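Support > Kabinengeräte > Hadance > Handbuch > Kapitel 2: Aufstellen und erste Behandlung

Handbuch durchsuchen Suchbegriff eingeben Suchen

Kapitel 2: Aufstellen, Befüllen und die erste Behandlung

Der Karton ist auf, die Folie liegt auf dem Boden, und jetzt geht es endlich los! In diesem Kapitel bringen Sie Ihr Hadance vom Rollwagen bis zur ersten Gesichtsreinigung. Das Gerät arbeitet mit Wasser und Unterdruck: Die Lösung fließt über den Aufsatz auf die Haut, löst Talg und Hautschüppchen und wird im selben Zug wieder abgesaugt. Wer bisher nur mit Dampf und Ausreinigungslöffel gearbeitet hat, wird staunen, wie ruhig so eine Behandlung ablaufen kann.

Planen Sie für die Einrichtung einen freien Vormittag ein. Schneller geht es auch, aber gerade beim Spülen der Schläuche lohnt sich Geduld, und den Probelauf am eigenen Unterarm sollten Sie sich auf keinen Fall nehmen lassen.

2.1 Standort wählen

1. Stellen Sie den Rollwagen auf einen ebenen, festen Boden. Teppich ist ungeeignet.
2. Lassen Sie hinter dem Gerät eine gute Handbreit Platz zur Wand. Dort sitzt der Lüfter, und der möchte atmen.
3. Stellen Sie beide vorderen Rollen mit der Fußbremse fest.
4. Führen Sie das Netzkabel so, dass es weder unter der Liege noch quer durch den Laufweg liegt.
5. Schließen Sie das Gerät direkt an eine Wandsteckdose mit Schutzkontakt an. Mehrfachsteckdosen sind nicht zulässig.

Hinweis: Wurde das Gerät im Winter geliefert, lassen Sie es vor dem ersten Einschalten auf Raumtemperatur kommen. Im Gehäuse kann sich sonst Feuchtigkeit niederschlagen.

VORSICHT: Das Gerät darf nicht in unmittelbarer Nähe eines Waschbeckens stehen, von dem Spritzwasser ans Gehäuse gelangen kann.

2.2 Behälter einsetzen und befüllen

Zum Hadance gehören zwei Behälter: der klare für frische Lösung (1000 ml) und der getönte für das Abwasser (2000 ml). Der Abwasserbehälter ist mit Absicht so großzügig -- Sie können eine volle Füllung verarbeiten und danach noch spülen, ohne zwischendurch zum Ausguss zu laufen. Im Alltag ist das Gold wert!

1. Drücken Sie die Behälterklappe oben leicht an. Sie springt von selbst auf.
2. Nehmen Sie beide Behälter heraus und spülen Sie sie mit warmem Wasser aus. Spülmittel brauchen Sie beim ersten Mal nicht.
3. Füllen Sie den klaren Behälter bis zur unteren Markierung mit destilliertem Wasser. Die Behandlungslösung kommt erst später hinein.
4. Schrauben Sie die Deckel auf, bis Sie einen spürbaren Anschlag haben. Bitte nicht mit Gewalt weiterdrehen, der Dichtring sitzt dann längst.
5. Setzen Sie den klaren Behälter links ein und den getönten rechts. Die Führungen sind unterschiedlich breit, vertauschen geht also nicht.
6. Schließen Sie die Klappe.

VORSICHT: Leitungswasser hinterlässt Kalk in den feinen Ventilen. Verwenden Sie ausschließlich destilliertes Wasser und die freigegebenen Lösungen von Mallcombe. Ätherische Öle, auch wenige Tropfen, greifen die Schläuche an.

2.3 Handstück anschließen

Das Handstück heißt bei uns Nagano und liegt im oberen Einsatz des Kartons, zusammen mit dem Doppelschlauch und der Dose mit den Aufsätzen. Es ist leicht und lässt sich wie ein Stift führen. Linkshänder kommen damit genauso gut zurecht.

1. Richten Sie den Punkt am Schlauchstecker auf den Punkt an der Buchse aus.
2. Schieben Sie den Stecker gerade ein und drehen Sie ihn im Uhrzeigersinn, bis er einrastet.
3. Hängen Sie den Schlauch in den Haltearm. Er soll in einem weiten Bogen hängen, ohne Knick.
4. Wählen Sie einen Aufsatz. Für den Anfang empfehlen wir den weichen Spiralaufsatz.
5. Befeuchten Sie den Dichtring des Aufsatzes mit einem Tropfen destilliertem Wasser und drücken Sie ihn auf das Handstück.
6. Legen Sie das Handstück in die Ablage.

Hinweis: Aufsätze sind für eine Person und eine Behandlung bestimmt, sofern auf der Verpackung nichts anderes steht. Sterilisierbare Aufsätze erkennen Sie am eingeprägten Ring.

2.4 Einschalten und spülen

1. Schalten Sie den Hauptschalter an der Rückseite ein. Die Anzeige begrüßt Sie und fragt nach der Sprache.
2. Bestätigen Sie mit dem Drehknopf.
3. Rufen Sie im Menü »Pflege« den Punkt »Erstspülung« auf.
4. Halten Sie den Aufsatz in ein Glas mit destilliertem Wasser und drücken Sie »Start«.
5. Warten Sie, bis das Gerät den Spülgang selbst beendet. Ein Gurgeln am Anfang ist normal, solange noch Luft in den Leitungen steckt.
6. Leeren Sie den Abwasserbehälter und setzen Sie ihn wieder ein.

Erscheint die Meldung 81, bekommt das Gerät keinen Unterdruck aufgebaut. Fast immer ist es der Deckel des Abwasserbehälters. Abschrauben, Dichtring glatt streichen, wieder aufschrauben, Spülgang neu starten. Bleibt die Meldung stehen, prüfen Sie den Schlauchstecker aus Abschnitt 2.3.

2.5 Probelauf am Unterarm

Jetzt kommt der schöne Teil! Stellen Sie die Saugleistung auf die niedrigste Stufe und fahren Sie mit dem Handstück langsam über die Innenseite Ihres Unterarms. Sie sollten einen sanften Zug spüren und einen kühlen Film, der gleich wieder verschwindet. Bleiben Tropfen stehen, halten Sie das Handstück zu schräg. Der Aufsatz muss rundum aufliegen.

Probieren Sie danach die nächste Stufe. Achten Sie auf das Tempo Ihrer Hand: immer in Bewegung bleiben, nie auf einer Stelle verharren. Toshiko Higuchi aus unserer Schulung lässt ihre Gruppen diese Übung mit geschlossenen Augen machen, und wir können das sehr empfehlen. Man hört am Ton der Pumpe, ob der Aufsatz dicht aufliegt, und dieses Gehör behält man.

VORSICHT: Zu viel Saugleistung auf einer Stelle kann Rötungen und kleine Blutergüsse verursachen. An Augenlidern und Lippen wird das Hadance nicht angewendet.

2.6 Vor der ersten Kundin, vor dem ersten Kunden

Führen Sie vor jeder ersten Behandlung ein Gespräch und halten Sie die Antworten im beiliegenden Bogen fest. Nicht behandelt wird

- bei offenen Stellen, frischen Narben oder Sonnenbrand,
- bei aktivem Herpes oder anderen ansteckenden Hauterkrankungen,
- bei entzündeter Rosazea oder stark entzündeter Akne,
- auf Haut, die kürzlich gelasert oder mit einem tiefen Peeling behandelt wurde, solange die behandelnde Praxis nicht zugestimmt hat.

Fragen Sie außerdem nach blutverdünnenden Mitteln, nach Retinoiden und nach bekannten Allergien gegen Inhaltsstoffe der Lösung. Im Zweifel gilt: verschieben und ärztlich abklären lassen. Das Hadance ist ein Kosmetikgerät und ersetzt keine Hautarztpraxis.

1. Reinigen Sie das Gesicht mild und tupfen Sie es ab.
2. Füllen Sie die Behandlungslösung in den klaren Behälter.
3. Setzen Sie vor den Augen der Kundin einen frischen Aufsatz auf. Das schafft Vertrauen!
4. Beginnen Sie auf der niedrigsten Stufe an der Stirn, von der Mitte nach außen.
5. Spannen Sie die Haut mit der freien Hand leicht gegen.
6. Arbeiten Sie weiter über Wangen und Kinn, die Nase zum Schluss.
7. Fragen Sie zwischendurch nach dem Befinden und gehen Sie bei Unbehagen eine Stufe zurück.
8. Schließen Sie mit einer ruhigen, unparfümierten Pflege und einem Lichtschutz ab. 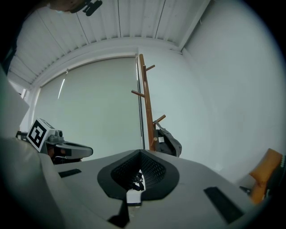

Vovolstead, im Februar

Nachtrag zu den Abschnitten 2.4 und 2.6

Seit dem Druck der letzten Fassung haben uns so viele gute Rückmeldungen aus den Studios erreicht, dass wir ein paar davon gleich aufnehmen -- vielen Dank dafür!

Zum Spülen: Der Menüpunkt »Erstspülung« bleibt auch später verfügbar. Nutzen Sie ihn gern nach einer längeren Pause, etwa nach dem Urlaub. Für den täglichen Feierabend reicht der kurze Spülgang, danach beide Behälter leeren, ausspülen und mit offenem Deckel trocknen lassen.

Zur Lösung: Angebrochene Lösung bleibt nicht über Nacht im Gerät. Gießen Sie Reste auch nicht in die Flasche zurück. Wer am Tag nur wenige Behandlungen hat, füllt einfach kleinere Mengen ein, das Gerät meldet sich rechtzeitig mit einem Doppelton.

Zum Ton der Pumpe: Ein gleichmäßiges Summen ist richtig. Wird es plötzlich heller, ist meist der Aufsatz verstopft. Handstück absetzen, »Pause« drücken, Aufsatz wechseln und weitermachen.

Zum Haltearm: Er lässt sich auf beiden Seiten des Rollwagens montieren. Lösen Sie dazu die Rändelschraube, ziehen Sie den Arm nach oben heraus und stecken Sie ihn auf der anderen Seite ein. In schmalen Kabinen ist das eine echte Erleichterung.

VORSICHT: Ziehen Sie vor dem Umbau den Netzstecker und nehmen Sie den Schlauch ab.

Fragen zur Einrichtung beantwortet Bongani Sithole im technischen Dienst von Mallcombe. Halten Sie bitte die Seriennummer bereit, sie steht auf dem Schild neben dem Hauptschalter. Weiter geht es in Kapitel 3 mit den Aufsätzen und den Pflegeplänen für trockene, ölige und empfindliche Haut.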